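Woodworking and Toy Making > Puzzles and Games > Painted peg boards, what finish are you using?

tramau_dad
Posted in May
OK so I've been making chunky peg boards for my sister's kids and I want to get the red right. The one I keep coming back to is a plain thick red block with pegs in a few different shapes and colors, blue square one, yellow, green, a couple in black. I love how simple it is! My own boards come out looking either like a fire truck or like ketchup, and whatever I put on top ends up sticky.
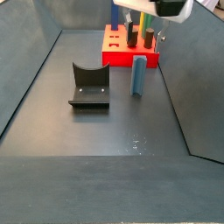
My last try was two coats of a satin enamel, sanded at 80 first (I know, I know) and then whatever finer paper was left in the drawer. The holes are the part that kills me. Paint builds up inside and then the peg that fit fine in bare wood won't go in at all. Do you all paint first and drill after, or drill, paint and clean up? And does anyone mix round holes with odd shapes on one board or is that asking for trouble?

millie_sands
Drill, paint, clean up. Wrap sandpaper on a dowel for the round ones. For square holes I use a cheap file and a lot of patience. Also please don't start at 80 on something a kid is going to hold lol

Rogelio Panganiban
I'd go the other way. Leave the insides of the holes bare and mask them. Takes me an evening for a board with 6 holes but the fit never changes. Paint in a hole just gets scraped off by the pegs anyway and then you've got red crumbs everywhere.

On mixing shapes, go for it. The odd shapes are what make it a puzzle. If every peg is round the kid is done in a minute and wants a snack. I really like a star, and for something easy to grab you can't beat a tall square one. 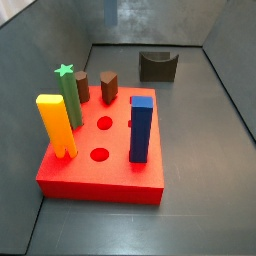

Green star, yellow arch and the tall blue one, with two round holes still open.

millie_sands
Masking every hole?? I have a day job, Rogelio. And stars are miserable to cut. I did one with a scroll saw and threw it in the stove.

Rogelio Panganiban
Cut the star peg first and trace it for the hole. Everybody does it backwards and then wonders why it won't go in.

stillgate_shop
I'm with Millie on the paint. Thin coats, let it dry longer than the can says, then ream it. I sold 66 of these at the McIver craft fair over a few years and never masked a thing. Not one came back for a tight peg. A few came back chewed, but that's toddlers for you.

tramau_dad
Ha, mine will get chewed for sure. So how dark do you go on the pegs? I had everything in bright colors and my wife thinks it looks like a candy store.

cliltivano
Mix it up! I do half bright and half really dark, and the bright ones get picked up first every single time. What matters more to me is the block itself. Make it heavy and make it one solid color, top and sides both, so the shapes in the top are what you notice. A good strong red block with the cut-outs over on the left of the top looks great even sitting way back against a wall.
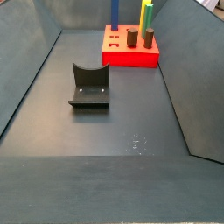

As for your red, quit buying tiny cans at the hobby store and get a quart tinted. I ask for something on the orange side of red and it dries a little deeper than the chip. Look at it flat and then standing up before you decide you hate it. The block up there goes orange-red on top and a lot deeper on the front, so you could easily fool yourself into thinking you'd picked the wrong can. I repainted a whole board over that once, felt pretty dumb. Last coat I rub down with 625 and a bit of soapy water and it stops feeling tacky.

millie_sands
625? Who even sells 625, I've only ever seen 600.

cliltivano
Came in a mixed pack, it's what the back says. Use 600, the kids won't sue.

tramau_dad
Going to try masking on one board and reaming on the other and see which one I swear at less. Will post when the paint's dry, so give me a while.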